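Print this page | E-mail this page

Brenico Opens Refill and Repair Counter at Its Dubey Store

DUBEY, 22/10/2020 – Housewares retailer Brenico has opened a refill and repair counter at its store in Dubey. Customers can bring in clean containers and fill them with dry goods sold by weight, or leave small kitchen items for repair. The counter replaces the former gift wrap area and is open during regular store hours.

Work on the space began in May. The old shelving was removed, the lighting was changed, and the area was refitted by Onon, a local shopfitting company. The colors for the project stay in the range of pale blue-gray and teal.

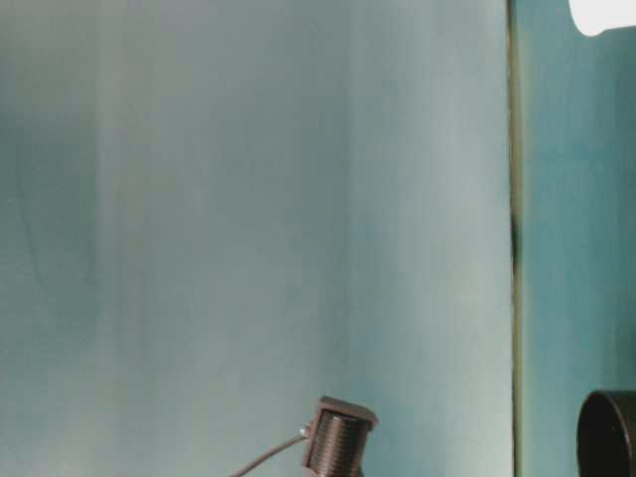 What Customers Can Refill

The counter stocks 30 dry goods, including rice, oats, lentils, coffee beans and baking soda. All of them are supplied by Trendatano, which has delivered to Brenico's stores for three years. There is no minimum purchase. Containers are weighed before filling, and the weight is written on a removable sticker so the customer pays for the contents only.

During a trial at the Trendatano warehouse shop, 353 customers took part and some 300 said they would use a refill service again.

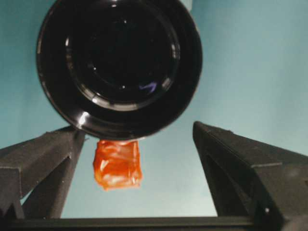 Brenico will accept most household containers at the counter, whether or not they were bought at the store. Glass, metal and hard plastic are all fine as long as they are clean and dry. Staff ask customers to check the inside before they come in. A round black vessel with rings and ridges stepping down inside it can hold crumbs or old coffee along each ledge, and a dark interior makes them hard to spot. Containers that are not clean will be handed back unfilled.

Repairs

Items accepted for repair include pan handles, lid knobs, hand graters and manual coffee grinders. Electrical items are not accepted at this time. Customers receive a price before any work is started, and most repairs are returned to the store for pickup.

Brenico will review the range of goods after the first season and may add liquid soap and cooking oil.

Shared 3 times | 0 comments

Contact | Copyright Brenico, all rights reserved | Back to top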